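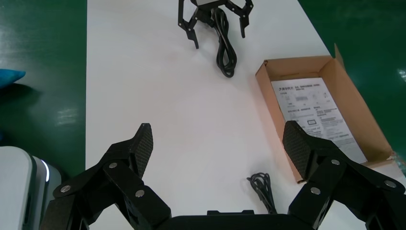
Bancada de ensaio: uma garra no braço, outra em cima da mesa.

12 de fevereiro de 2025

Que dia! Cheguei cedo, ainda com o café na mão, e só saí quando já me custava ler o ecrã. Há semanas que andava a pedir para comparar as duas garras de dois dedos com o mesmo braço, o mesmo controlador e a mesma câmara de pulso, e hoje deixaram-me finalmente começar. Escrevo já, antes que se me varram os pormenores.

Comecei pela Gultis. Gosto muito das almofadas dela, com aquela textura cruzada em losangos, que à primeira vista parece fibra de carbono. Abre bem, com os dedos de articulação inclinados para dentro, e da câmara vejo as duas pontas ao mesmo tempo, uma de cada lado. Parece pouca coisa, mas com o suporte antigo eu só via uma e passava a vida a adivinhar onde estava a outra (perdi tardes inteiras nisso). Agora alinho as pontas com o objeto no próprio vídeo, sem me levantar da cadeira!

Fiz 72 preensões com ela de manhã. Falhou 5, quase todas com o tubo fino, que rola quando os dedos chegam em alturas desiguais. Baixei a velocidade de fecho no controlador e melhorou logo. Não toquei na força, quero deixar isso para quando tiver os valores da outra, senão misturo tudo e depois não sei o que mudou o quê.

A Lernis ficou para a tarde. A troca na flange correu melhor do que eu esperava, o pior são sempre os cabos. Tenho de arranjar uma maneira decente de os prender ao longo do braço, com folga suficiente para o pulso rodar, e não me posso esquecer de perguntar na Ratbridge se têm aquelas abraçadeiras de velcro largas. Fiz 63 preensões e parei porque o controlador perdeu a ligação duas vezes. Da primeira achei que era culpa minha, da segunda já desconfiei do conector. Anotei as horas para comparar com o registo.

Do que vi, a Lernis fecha mais depressa e é mais silenciosa, e isso deu-me um gozo enorme, quase não se ouve. Mas a posição que devolve ao controlador vem com um atraso que a Gultis não tem. Para pegar e largar caixas não faz diferença nenhuma. Para o que nós queremos, que é ajustar a abertura a meio da aproximação com base na imagem, faz toda. Vou medir o atraso como deve ser, com os dois sinais no mesmo relógio, antes de andar por aí a dizer mal dela.

As folhas de instruções estão em chinês e fui traduzindo com o telemóvel, linha a linha. Aprendi três caracteres novos, todos a ver com binário. A Simin Ghorbani já me prometeu uma versão limpa da parte dos parâmetros, que me vai poupar imenso tempo.
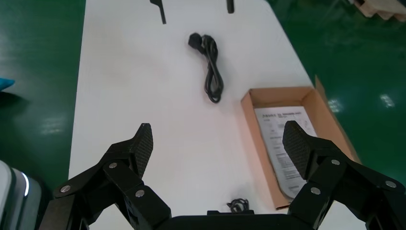 Syahrul Entili acha que estou a dar importância a mais às garras e que a diferença se vai decidir na câmara: se a imagem chegar tarde, tanto faz que a garra responda depressa, e por isso devíamos medir primeiro o atraso do vídeo e só depois voltar às preensões.

Fiquei a remoer aquilo durante o jantar. Tem razão em parte. Nunca medi o vídeo separado do resto, assumi o número que vinha na configuração e segui em frente. Por outro lado, a câmara era a mesma com as duas garras, portanto a comparação entre elas aguenta-se, mesmo que os valores absolutos estejam tortos. Respondi-lhe isto e combinámos fazer o teste do relógio à frente da lente logo de manhã. Estou cheia de curiosidade!

Coisas para não esquecer: repetir a série do tubo fino com a velocidade baixa nas duas, guardar a configuração do controlador com outro nome (hoje ia escrevendo por cima da boa), trocar o conector suspeito e escrever à Chae-won Ryu a pedir as almofadas lisas, para ver quanto é que a textura pesa nisto tudo. Se vierem em março ainda vamos a tempo de as incluir.

Agora cama. Ainda tenho o braço a mexer-se quando fecho os olhos.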